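Lirnia > Packing and Dispatch > Small Goods Group > Minutes

Minutes of the Small Goods Group, August 2022
Held in the meeting room, Zenatmont building
Status: approved with one correction (item 3, second paragraph)

1. Minutes of the April meeting
Agreed as circulated. The action on shelf labels was closed. The action on tape dispensers stays open, as the quotation had not arrived.

2. Stock of small boxes
The count at the end of the quarter gave 3,093 small boxes in store, of which 914 were the white type with the dark top. The group noted that the reorder level for the white type is 2,000 and that the order should have been raised before the count. Dolberg has been asked for a price on the same size and board weight. Delivery is expected in two lots.

It was asked whether the old brown cartons could cover the gap. They are deeper by one size and the goods move inside them without extra fill. Not pursued.

3. Table layout for flat items and boxes
The group went over how items are set out on the white tabletop before packing. The present rule is that the box goes down first, near the middle and square to the table, and the item goes to one side with a clear space between the two. Black glossy items are to be laid flat. They may lie at a slight angle, but must not rest against the box.

Surface condition was discussed under the same item. There is a thin brownish line across the lower part of the top, and there are faint smudges. The top is to be wiped at the start of each shift with the mild cleaner and a soft cloth. The line is to be checked monthly with a fingernail; if an edge can be felt, the top is to be reported for repair. (Corrected: the draft said weekly.)

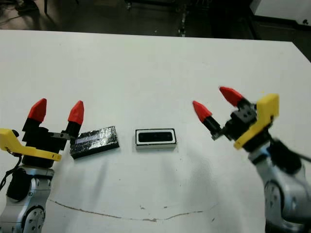

Cropper asked that the clear space be given as a measurement, as "apart" was being read differently on each shift and the written rule could not be checked against anything. The group agreed to set one hand's width for the time being. A figure in millimetres will be put in the next issue of the work sheet.

4. Wrapped items
Items in clear shiny wrap were taken separately. Three points were recorded.

4.1 Long items are to be brought to the box from the side, end first, and held along the body. Holding by the loose end of the wrap is not allowed.

4.2 Wrap with a split seam is to be replaced before packing. The split piece goes in the film bin and not in general waste.

4.3 Glare from the wrap makes the printed label hard to read under the ceiling lights. Labels are to be read before the item goes on the table. A trial of matt wrap was suggested. The cost is not known and the suggestion was held over.

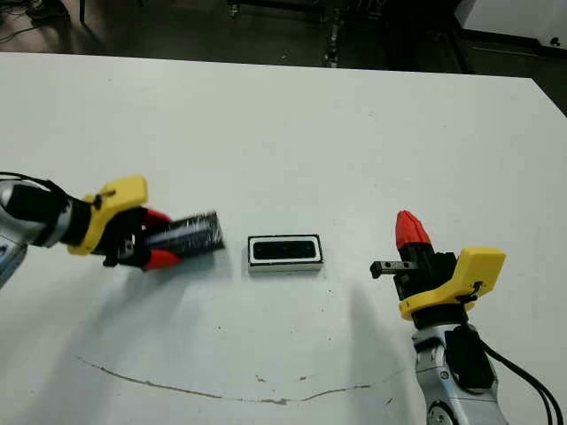 491 words, 2 min read

5. Returns
Returns for crushed corners were slightly down on April. Most of the remaining cases came from mixed parcels where a small box had been placed under a heavier one. The work sheet already covers this and no change was made to it. Mixed parcels are to be checked by a second packer until the next meeting.

6. Any other business
The spare roll of wrap on the top shelf is the wrong width and is to be sent back to Dolberg with the next collection. The step stool is to be kept at the end of the aisle.

7. Actions
Raise order for white boxes: stores.
Add spacing figure to work sheet: packing.
Obtain price for matt wrap: purchasing.
Chase quotation for tape dispensers: purchasing.
Monthly check of tabletop, result to be written in the bench log: packing.

Next meeting to be arranged once the first lot of boxes has been booked in.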